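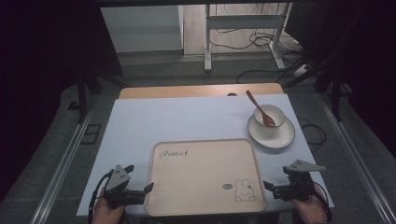

Rabbit serving tray, beige (item 401)

I've had a soft spot for this tray since the first box of them turned up from Vemside, and I kept two back for my own kitchen before the rest went on the shelf (sorry!). It's a good big rectangle with rounded corners and a slightly raised rim, and there's "Rabbit" in curly writing at one corner and a little line-drawn rabbit at the opposite one, ears straight up, with a tiny speech bubble next to him. The rest is left plain, so there's loads of room for a proper breakfast.

I use mine for soup and toast mostly, or porridge if it's a slow morning. A bowl on its saucer sits on it nicely with space left for a mug.

Wash it by hand with a soft sponge and dry it with a tea towel. Please don't put it in the oven or use it as a chopping board!

The white bowl, saucer and reddish-brown wooden spoon are sold separately, look under Sekora on the tableware page.

Tray only, limit of two per order until the next delivery in September.

Ronemora kitchen and table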